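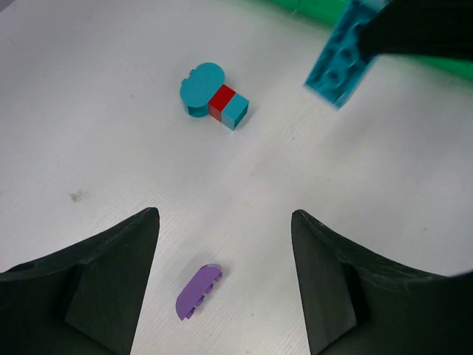

Fleltenton, 24 Dec 2024 — Skester Leisure is delighted to announce that planning permission has been granted for a new marina on the southern shore of Lake Awad, a short drive from the centre of Fleltenton. The marina will have 293 berths, most of them for sailing boats and small motor cruisers, together with a slipway, a boat repair yard and a clubhouse with a restaurant looking out over the water.

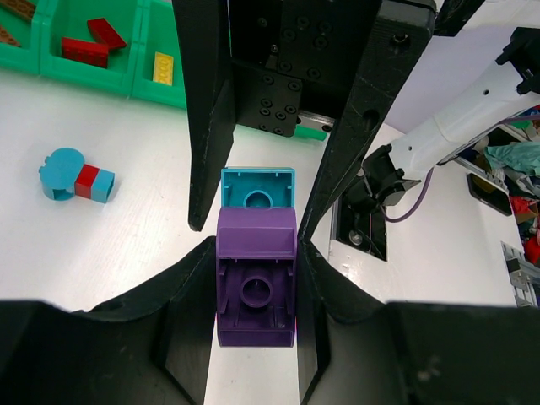
Work on the breakwater starts in the spring, and the first two pontoons should be ready for boats 9 months later. We have loved hearing from so many local sailors over the past year, and their wishes have shaped the plans a good deal — the dinghy park is now nearly double its first size, and the lakeside footpath will stay open to walkers all year round.

Next door, the Gendura Hotel will add a new wing and a sailing school for children and beginners. Berth holders will be warmly welcome to use its pool and sauna. Applications for berths can be made at the Skester office in Fleltenton.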